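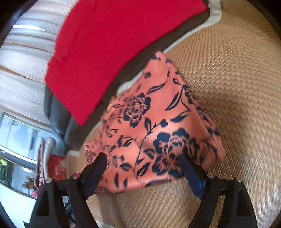 So I've had the two grippers side by side for most of March now, and I keep getting asked which one I'd buy again, and my answer keeps changing depending on what I was picking up that morning.

Quick catch-up if you skipped the last couple of posts. Both of these are hand-held. You squeeze, the jaws close, the camera on top records what the jaws are up to, and later you have a pile of clips to train an arm with. One is the Ralton, the other is the Filidar kit that I put together myself over one very long evening (the instructions have a page 2 and a page 4, make of that what you will). I paid $739 for the Ralton. The Filidar came to a lot less, but then I had to print half of it.

I started with hard stuff like everybody does. Mugs, blocks, a tape dispenser. Both of them were fine! I could have written a very boring post right there. Then I moved on to fabric and everything got interesting.

## Fabric is mean

My test is pretty simple. Fold a cloth, put it down on something woven so there's a bit of drag, bring the jaws in from both sides, close, lift, set it down again. I like a busy print for this, big navy roses on salmon pink in this case, since on plain cloth I can't tell from the video whether the fabric slid or I did. With roses that big you can see it right away.

I did 49 lifts with each gripper. The one with the harder jaw tips got 38 of them, and I'll admit I was expecting worse. That's the Filidar. The Ralton did better on paper, but a good few of its "successes" were me cheating with my wrist, scooping a little under the fold before I squeezed. You don't notice you're doing it until you watch it back. I'm leaving those in the count for now and grumbling about it.

What really matters is how the tips meet the surface. If you come in too high you pinch one layer and the rest stays behind like a dropped napkin. Too low and the tips catch on the weave and skip. There's a sweet spot and it's tiny, and after an hour my forearm stops caring about it. I swapped in softer pads from Ener halfway through one session and had to throw the whole session out, so please, change one thing at a time. I know this. I did it anyway.

## The wide lens

I love the wide lens and I'm also a bit mad at it. It sees absolutely everything: the jaws, the cloth, the curtain, the window, the plant on the sill. Great for figuring out where you are in the room later, because there's always something to lock on to. But straight lines near the edges bend like taffy, and quick moves smear. When I slowed down by maybe half, my tracking went from awful to pretty decent, so that's my tip for the month. Slow down. Slower than that.

I also tried a Koech controller for syncing the jaw width with the video. It works, the cable is way too short, and I now own an extension cable that cost more than lunch. The sync light is on the bottom, where your hand is. Why??

## Would I buy it again

For mugs and boxes, get the cheap kit and enjoy the soldering. For towels and shirts and napkins I lean toward the Ralton, mostly for the hinges, which have less wobble in them, and for the fact that I can use it for a whole afternoon without shaking out my hand every few minutes. Ask me again after I've done socks.

Socks are next, by the way. I've got a basket of singles saved up and I'm going to redo the soft pads properly this time, same cloth, same surface, same speed. If any of you have found a pad material that holds thin cotton and doesn't leave little marks on it, leave me a comment, I've been through four kinds and I'm running out of drawer space.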